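Cubo transparente para latas: ¿medir por dentro o por fuera?

Organización y almacenaje > Despensa y nevera

cameron_cairns

Buenas. Quiero guardar latas de refresco en un cubo de plástico transparente, rectangular, con asas recortadas en los extremos. El fabricante (Gandale) solo da medidas exteriores y, con las paredes inclinadas, no me sirven para saber cuántas latas entran de pie. Las mías son de 330 ml, unas normales y otras estrechas. El cubo iría en una balda con 16 cm de altura libre.

Dejo una foto de la mesa con parte de las latas y el cubo todavía vacío en el centro.
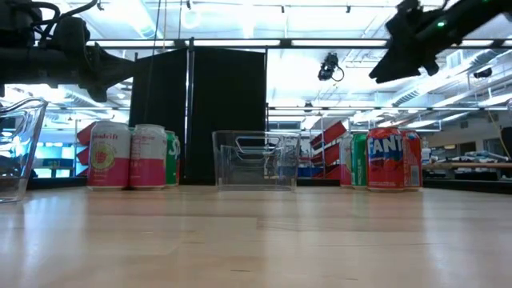
Latas a ambos lados y cubo transparente en medio.

Dudas concretas:

1. Qué medida tomo como válida, la de la boca o la del fondo.
2. Si conviene colocarlas de pie o tumbadas.
3. Si las asas recortadas debilitan el plástico cuando se levanta lleno.

Gracias.

Cameron Cairns

Paredes

La medida válida es la del fondo, por dentro. La boca siempre da más porque el molde lleva ángulo de salida, y en el tuyo se aprecia que el borde superior abre un poco. Mete una cinta rígida hasta abajo y descuenta el radio de las esquinas, que suele comerse unos milímetros por lado.

Para el cálculo:

Lata normal de 330 ml: 66 mm de diámetro, 115 mm de altura.
Lata estrecha de 330 ml: 58 mm de diámetro, 146 mm de altura aproximada.

Divide el largo interior entre el diámetro y quédate con el entero. Haz lo mismo con el ancho y multiplica. Las filas al tresbolillo solo compensan en cubos largos; en los cortos se pierde una lata por fila alterna y el resultado es igual o peor.

Con 16 cm libres la lata normal va sobrada. La estrecha, sumando el grosor del fondo del cubo, entra con poco más de un centímetro de margen y no podrás sacarla sin tirar antes del cubo hacia fuera. No mezcles diámetros en la misma fila: quedan huecos y las latas bailan al mover el conjunto.

Sobre las asas: un recorte con esquinas redondeadas aguanta bien. Si el corte es en ángulo vivo, las grietas empiezan ahí. Calcula unos 350 g por lata llena. Con 14 latas son casi 5 kg, que yo levantaría con las dos manos y sin agarrar nunca de un solo extremo.

Brestach

De pie. Tumbadas ruedan en cuanto quitas una y hay que poner un tope. Yo tengo un cubo parecido de Grestis y lo uso así desde marzo sin problemas. Ponle una lámina antideslizante en el fondo, cortada a medida.

lgm_94

Yo las dejo en el cartón y listo. Si el cubo es de poliestireno no lo metas en el congelador, se vuelve quebradizo. Mira el número del triángulo en la base: 6 es poliestireno, 5 polipropileno.

cameron_cairns

Medido por dentro, abajo: 28 x 20 cm. Salen 4 x 3 de las normales, 12 en total, y sobran unos 2 cm a lo ancho. Las estrechas las dejo fuera del cubo, en la puerta de la nevera. El triángulo lleva un 1, que no está en la lista de lgm_94.

Paredes

El 1 es PET. Para refrigerador sirve. No lo laves con agua muy caliente porque se deforma, y evita el lavavajillas. Los 2 cm sobrantes puedes rellenarlos con una tira de espuma en el lateral largo.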